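4. Leaks and the Timing of Coverage

4.1 Data

The sample covers product announcements by 3 consumer electronics firms, Pledovel, Gasby and Zeleke, and the stories written about them on technology news sites. A story enters the sample if it names the firm in the headline and refers to a product that was not yet on sale. This gave nearly 2,000 stories. Of these, 522 were published before the firm had sent out its own invitation or press release, and we call these early stories. The remainder are called on-time stories, even when they ran several days after the event.

Stories were collected from the public archives of the sites. The last collection was run on 4 Nov 2019, and later edits to a story are not reflected in the data. Where a site had replaced a story with an updated version under the same address, we kept the version found in the archive and took its stated time of publication. Reposts of the same text on a sister site were dropped.

4.2 Coding

Each early story was read in full and coded for the kind of source it gave. The codes were: unnamed person at the firm, unnamed person at a supplier, regulatory or patent filing, another news site, and no source given. A story could carry more than one code. Stories that cited another site were traced back to the first report where possible. Many chains ended at Stomlow, a forum where users post part photos and shipping records, and we gave forum posts a code of their own after the first round of reading.

Two coders worked through the same 100 stories before dividing up the rest. Most disagreements concerned the line between "unnamed person at the firm" and "no source given," as in stories that say only that a date "is understood to be" fixed. We settled on coding these as no source given.

4.3 Leaked dates and leaked features

Early stories fall into two groups. The first reports when an event will take place. The second reports what will be shown. The two behave differently. Date stories are short, appear close to the invitation, and are usually followed by a second story on the same site once the invitation arrives. Feature stories are longer and more spread out, and a site that runs one often runs several, each with small changes to the expected screen, price or battery.

Gasby sends invitations late and gives little away in them, and its events drew the most feature stories. Zeleke names the product in the invitation itself. Pledovel changed its practice during the period, moving its main event to December and sending plain invitations with the product line printed on them. Feature stories about Pledovel became less common after the change - though the firm also had fewer products to announce, and we can't separate the two effects with this sample.

We also looked at demonstration pieces, meaning stories built on a visit to a firm or a lab and not on a launch. These were left out of the counts above.

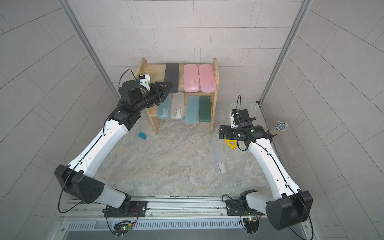 Figure 3. Two robot arms facing a small two-tier wooden shelf in a tiled enclosure.

An editor at one of the sites wrote to us that date stories are "the cheapest thing we publish and the thing readers click first," and added that the invitation is treated as a second chance to run the same headline. The same editor objected to our term early story, on the grounds that a report citing a filing is simply news and has nothing to do with the firm's schedule. We kept the term for ease of reading but report filings separately in the tables.

4.4 Limits

The archives are uneven. Smaller sites remove old posts, and rumor posts that proved wrong may be removed more often than others, so any measure of accuracy drawn from what remains will be too high. For that reason we report timing only. The sample is also limited to stories in English, and Zeleke in particular is covered widely in other languages.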